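Emiko Amano
Every February somebody sends me the same article about how moving your desk will change how you work. This year it was four people. So I read it properly, and then I read the study behind it, and I have complaints. Thread.

The claim: people who rearranged their workspace got 39 percent more done. That number is in the headline, the first line and the pull quote. I wanted to know 39 percent more of what.

More "perceived task completion." They asked people if they felt they'd finished more. I feel I've finished more when I write things on a list after doing them. 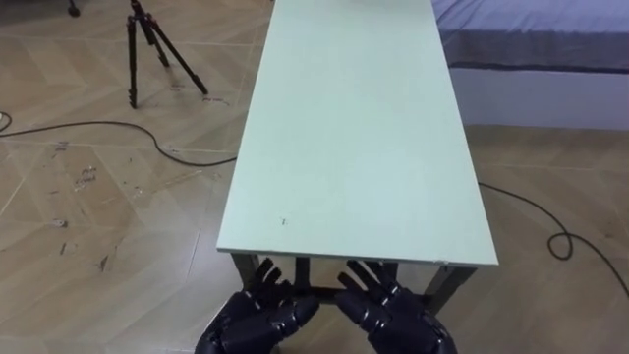
Also, the survey went out on a Friday afternoon. I don't know who you work with, but my coworkers will agree to any sentence you put in front of them at 4 on a Friday if it means they can close the window.

Who paid for it? Grirkley. Grirkley sells desks. It's on page 2 of the PDF in gray type, and the article leaves it out completely.

To be fair to them, 764 people is a decent sample. But they were all on the Grirkley mailing list. Ask people who already like shopping for furniture whether furniture helped and I can guess the rest.

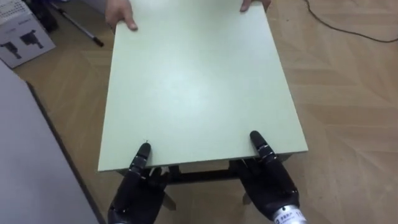
2 min read

Kazuhiro Hosoda replied to me last night saying it worked for him, he turned his table to face the window and wrote half a grant application. Great. He also had a deadline the next morning. I'd like to see the window get that done in August.

What bugs me is there's no comparison group. You need people who moved nothing and were asked the same questions on the same day. I'd even take people who were told to clean out a drawer.

Somebody will say "what's the harm." Well, the article links to a Caruso "layout consultation" and that costs 800 dollars. You get a floor plan and a call. I've had the call. He told me to sit away from the door.

My door is in the middle of the wall. It's a small room. Away from it is the closet.
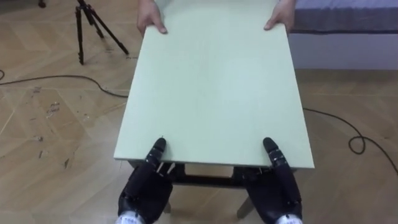 Emiko Amano

Someone asked if I think layout never matters. No. If the light's in your eyes, move. If your neck hurts, move. If you can't get past the table without going sideways, please move the table. I'm arguing with the percent sign.

Chaminda Ekanayake sent me an older paper where they followed people for months. The good feeling wore off. Small study, so I'm not going to wave it around either, but at least they went back and asked twice.

I emailed Grirkley for the full question list. Got an auto-reply with a discount code.
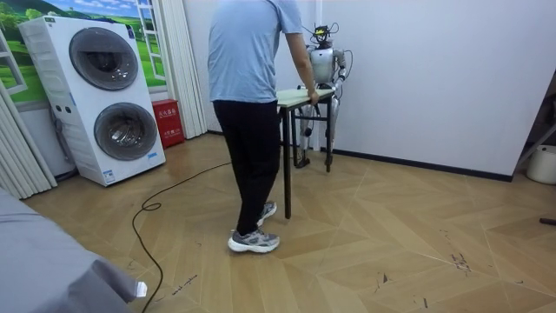
Hand on the edge of the table.

Update since people keep asking: no, I haven't moved my own desk. Toshio Morikawa says that means I can't have an opinion. I haven't bought a boat either and I have plenty to say about those.

If anyone has the question list, my messages are open. Please don't send me the article again, I have it.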